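Andau Community Kitchen: monthly walk-round, August
Checked by Chiyo Oda

Hand basins: PASS
Soap and paper towels at both. The new lever taps are a joy, you can work them with an elbow!

Fridge (Bornell, tall): PASS
Reading steady and the door seal has cleaned up beautifully. Whoever did the drip tray, thank you.

Fire blanket and extinguisher: PASS
Pin in, tag in date, path clear. Please keep it that way on Monday when the flour comes in.

Oven (Homero): ACTION
Left door hinge is stiff. Still shuts fully, so fine to use up to 200 degrees until the fitter has been.

First aid box: ACTION
Only 2 blue plasters left. I've ordered a pack of 20.

Chopping boards: PASS
Scrubbed, stood on edge to dry, no deep cuts or splits. Wooden ones are for bread only, colour-coded ones for everything else.

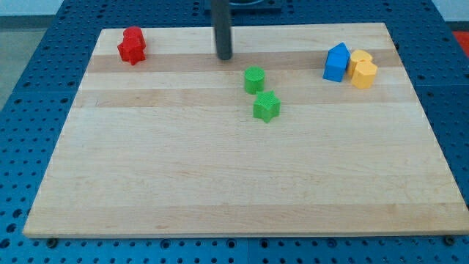 Knives: PASS
All back on the rack and lovely and sharp (go gently).

Floor by back door: ACTION
Mat is curling at one corner. Lifted for now, new one to come from Juška, order 3796.

Bins: PASS
Lids on, pedals working, food waste caddy rinsed out.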